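Zwischenbericht an die Förderstelle, April
Projekt Sirko: Können Maschinen im Haushalt schon aufräumen?

Liebe Frau Shih,

wie versprochen melde ich mich mit dem Stand der Dinge, und ich bitte gleich um Nachsicht, falls es wieder etwas länger wird. Seit dem letzten Bericht haben wir in Prirholm 3.457 Greifversuche ausgewertet, davon 300 mit Geschirrtüchern und Socken. Die Tücher bleiben unser Sorgenkind. Ein glattes Tuch legt Sirko inzwischen recht ordentlich zusammen, bei einem zerknüllten sucht er die Ecken so lange, dass man nebenher gemütlich einen Tee kochen könnte.

Viel erfreulicher läuft das Wegräumen fester Gegenstände. Brittany Lévesque hat die Greifplanung auf Unoneo umgestellt, und seither kommen wir bei Bechern und Dosen mit deutlich weniger Fehlgriffen aus. Ob das schon für ein echtes Kinderzimmer reicht? Ich würde sagen: noch nicht, aber wir sind ein gutes Stück näher dran als im Winter.

Für das Teilpaket Spielzeug arbeiten wir weiter mit farbigen Holzklötzen, die einzeln gefunden und nach Farbe oder Form sortiert werden sollen. Sterne und Herzen sind dabei die schwierigeren Kandidaten, weil die Finger an den Spitzen und Rundungen leicht abrutschen.

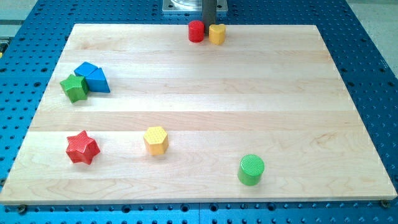 Abb. 1: Formklötze auf dem Ahornbrett, Teilpaket Spielzeug.

Als Nächstes stehen 30 Durchläufe mit Besteck an, danach geht es zurück zu den Tüchern. Die neuen Fingerauflagen von Wunadum sind bestellt - leider mit längerer Lieferzeit als erhofft. Am Budget ändert sich dadurch nichts.

Mit herzlichen Grüßen aus Prirholm
Ihr Sirko-Team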